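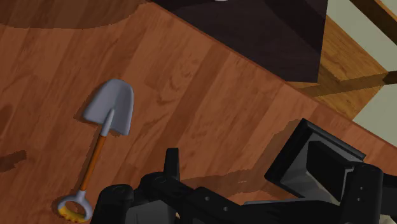
Mirela Godoy's position is that a sim pass rate doesn't mean much until the same policy file has been run with the wrist view switched off, and I'd like to see that number before anyone in this thread says "solved" again.

gantry_moth wrote:
She said that on the Balura list in April and I agreed with her then. I posted the render so people know what the task looks like from the wrist. Toy shovel on a wood table, pick it up by the shaft, lift, hold. Planner is stock Clirkley, perception is the pose net I linked on page 2. 1045 episodes, randomized start pose, randomized light. I'm not claiming it's solved. I'm claiming the grasp planner picks a sane approach angle without me hand-tuning anything.

pete_in_the_loop wrote:
"Sane" according to what? Clirkley scores its own grasps. If the scorer and the planner share a collision model then of course they agree with each other. I had the same thing last year with a ladle. Beautiful scores, and on hardware the fingers closed on the table.

gantry_moth wrote:
Scored by the sim contact state after lift, not by the planner. Object has to stay off the table for 8 seconds. It's in the config, third block.

pete_in_the_loop wrote:
OK, I missed that. Fair enough. I still don't like it. What friction did you use on the shaft?

gantry_moth wrote:
Default.

pete_in_the_loop wrote:
There you go.

lowpass_larry wrote:
Friction is the lesser worry for me. Look at the shadows. You've got a gray blade on reddish wood, which is easy, and then an orange-brown shaft on orange-brown boards, which isn't. The shaft is the part you want to grab. I would bet lunch your pose net is locking onto the blade and the yellow grip and inferring the rest. Fine for this one mesh. Swap in a shovel with a shorter shaft and it will reach for air.

gantry_moth wrote:
That's a reasonable guess and I haven't tested it. I do have the keypoint confidences logged. The two on the shaft are lower than the others, no argument.

Kwok-wai Hsiao wrote:
Lower by how much? If you post the raw log I can look tonight. Also please say which seed range. The last time somebody posted results from the Grastis scene pack, the eval seeds overlapped the training seeds and it took us two weeks to notice.

gantry_moth wrote:
Eval starts at seed 3219 and runs up from there. Training stayed under that. I'll put the log up after dinner.

verbose_true wrote:
Can I disagree with the whole pile-on? The guy tested a planner in sim and said it works in sim. Every thread here goes the same way. Someone posts a result, three people ask for hardware, the poster disappears. I learned more from the config file than from the last ten pages of arguing about whether sim is real.

pete_in_the_loop wrote:
He titled the thread "Manual grasp tuning is dead." I'm replying to the title.

verbose_true wrote:
OK, the title is bad.

gantry_moth wrote:
Title changed.

lowpass_larry wrote:
Back to the wrist view. When you turn it off, what does the planner fall back on? Veloso has an overhead depth option but the last release I tried, it dropped frames whenever the arm moved fast and then just reused the old point cloud. No warning in the console. You'd get a "success" that was planned on stale data.

gantry_moth wrote:
It falls back on overhead depth, yes, the Veloso one. I didn't know about the stale cloud thing. Is there a flag?

lowpass_larry wrote:
There's a max age setting. It ships as zero, and zero means no limit. I filed a ticket. It got closed as "works as designed."

Kwok-wai Hsiao wrote:
Set it to one control period and see how many plans get rejected. If the answer is "most of them" you have your explanation for a lot of things.

gantry_moth wrote:
Ran a short batch of 10 with the wrist view off and max age set. Four lifted and held. Five never produced a plan, all rejected for cloud age. One closed beside the shaft and missed. With max age back at zero, same seeds, seven held. I don't know what to make of the extra three yet.

pete_in_the_loop wrote:
I do. They're luck. Shovel doesn't move before contact, so an old cloud is still a correct cloud. Nudge the object halfway through the approach and run it again.

Kwok-wai Hsiao wrote:
Agree with Pete for once. Ten is too few to say anything about the miss, though. Log?

gantry_moth wrote:
Log is up, same folder as the config. The nudge test needs a change to the scene script, so give me a couple of evenings.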